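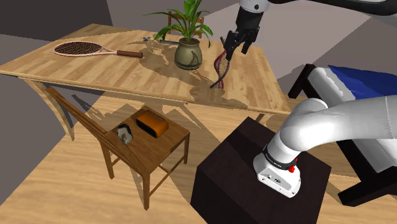 Chapter 10
Gathering Examples

A learning system knows what its examples tell it, and most of the trouble in this book starts before any learning takes place. The last few chapters assumed a tidy pile of examples had already arrived, as if delivered by courier. Someone has to make that pile. In manipulation work, one example is usually an episode: a record of what the arm sensed and what it was told to do, from the opening pose until the task is finished or abandoned. The record has to cope with whatever is in the room. When a two-fingered gripper holds a twisted red and dark object over a dining table, and there's a tennis racket and a leafy potted plant on the same tabletop, the system receives all of it at once. It has no idea which part you care about. Your job, for the length of this chapter, is to arrange matters so that it can work that out.

We will follow one project throughout. Vundis is a modest pick-and-place system trained in simulation, and its first collection held 574 episodes. The people who gathered them were pleased with that number. After review, 83 episodes were thrown out and 172 needed their labels corrected, and everyone was less pleased. Those three figures will come up again in the exercises, so you may as well make friends with them now.

What goes into an episode

At a minimum, you need to store:

The observations, meaning camera views and joint positions, each with a time stamp.
The actions, meaning the commands sent to the arm at each step.
The task, written in words that a stranger could follow.
The outcome, judged by a rule you wrote down before you started.

The fourth item is the one people skip. Deciding what counts as success while watching the attempt is very comfortable, and it produces excellent success rates. The Vundis team began with the rule "object ends up in the right place". It took them a week to find that they held four different opinions about what "in" meant. One person accepted an object resting on the rim. Another wanted it flat on the bottom. The revised rule named the container, required the gripper to be open, and set a waiting period before judgement. It was a dull rule and it cleared up most of the 172.

Who drives the arm

Examples can come from a person steering the arm, from a script, or from an earlier version of the learner. Each has its own flavour of badness. People hesitate, overshoot and get bored after lunch, and all of this goes faithfully into the record. A learner trained on hesitant drivers will hesitate — often in the same spots. Scripts never get bored, but they make the same approach from the same side until the learner believes no other side exists. An earlier learner is cheap to run and will happily teach its successor every mistake it has.

The usual answer is a mixture, with the source marked on every episode. Bundance, the recording tool used for Vundis, has a field for this. The field was optional in the first version. You can guess how often it was filled in. 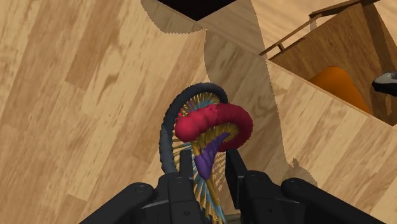 Should failed attempts be kept in the collection?

Keep them, as long as they are labelled as failures. A failed grasp shows the learner where the edge of a good grasp lies, and a system that has only ever seen success has no record of how to recover. What you should remove are broken episodes: missing frames, clocks that disagree, a task description that belongs to some other run. All 83 of the discarded Vundis episodes were broken in one of these ways. The failures stayed.

Variety, and how to fake it badly

Suppose you want the learner to handle many objects in many rooms. Simulation makes this look easy. You can change the furniture, the light and the wood grain without lifting anything, and by the end of an afternoon you have a great many rooms. The catch is that you can vary colour all day and still have every object start in the same place. Plot the starting positions before you celebrate. If the dots form a neat little clump, so does your data.

A better habit is to list the things that may change, decide how far each may change, and check what you gathered against the list. Section 10.3 does this for Vundis, using a planning sheet we call the Canpolat sheet. It has more columns than anyone would like.

Before you read on

Pick a small task you could demonstrate by hand, such as moving a cup from a shelf to a table. Write a success rule for it in one sentence. Give the sentence to a friend, do the task slightly wrong, and ask whether you succeeded. Keep the sentence and the argument that follows; you will need both for Exercise 1.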